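Why do things get scratched?

Have a good look at something you use every day. It might be your lunchbox, or the bottom of a saucepan, or the back of a spoon (spoons are wonderful for this, so go and fetch one if you're allowed). Tip it towards a window and move it slowly from side to side. Do you see all those fine little lines? Each one is a scratch, and each one is a tiny piece of history, because something once rubbed against your spoon and left its mark there.

So what is a scratch, when you get right down to it? Imagine dragging your finger through a tub of butter. Your finger is harder than the butter, so the butter has to move out of the way, and it leaves a groove with a little ridge along each side. A scratch on a spoon is just the same sort of groove, only very much smaller. Something hard has pushed its way through something softer.

That word "softer" may sound odd when we are talking about metal. You would never call a spoon soft if you sat on one! But when scientists talk about hardness, they often mean one special thing - how good a material is at not being scratched. Chalk is very soft, and you can mark it with your fingernail. A copper coin will scratch a fingernail, a steel nail will scratch copper, and a diamond will scratch just about anything you can find at home.

People who study rocks have a list for this, called the Mohs scale. It runs from one, for a crumbly mineral called talc, all the way up to ten, for diamond. Your fingernail comes in between two and three, and ordinary window glass is between five and six. 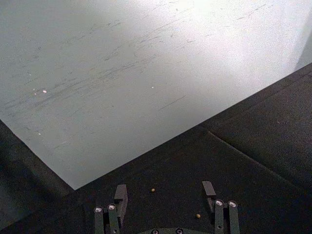
Thin, dark marks on a pale sheet, most of them slanting much the same way.

Now, you may be wondering where all these scratches come from, when you have been so very careful with your things. Quite often the answer is sand. Many grains of sand are made of quartz, and quartz is number seven on the list, so it is harder than glass and harder than a good many metals too. Sand gets everywhere. It comes in on your shoes, it hides in the bottom of your school bag, and there is usually a bit of grit in ordinary dust. When you wipe a dusty table with a dry cloth, you may be pushing lots of tiny hard grains along with it.

Scratches can also tell you which way something moved. If the lines all lean in one direction, then the rubbing probably went back and forth along that line. If they go round in circles, somebody may have been scrubbing in circles. Glaciers do this as well, on a much grander scale. As the ice creeps down a valley it carries stones along underneath, and the stones scrape long grooves in the rock. Thousands of years later, when the ice has melted, people can look at the grooves and work out the path the glacier took.

Why do some scratches seem to vanish when you turn a thing about? It's all to do with light. A smooth surface sends light off neatly in one direction, like a ball bouncing off a flat wall. The sides of a scratch are tilted, so they send the light somewhere else, and from certain angles you'll see the line very clearly and from others hardly at all.

Try it yourself

You will need an old spoon that a grown-up says you may spoil, a piece of chalk, a wooden lolly stick and a pinch of sand. Rub each one gently on the back of the spoon, in a different spot each time, and wipe the spoon clean before you look. Which ones left a mark that won't wipe off? Write down your results, and then look at them again under a lamp.

Words to remember

Hardness: how well a material stands up to being scratched.
Mineral: a natural solid substance that rocks are made of.
Quartz: a hard mineral found in a great deal of sand.

Written by Clementina Caldeira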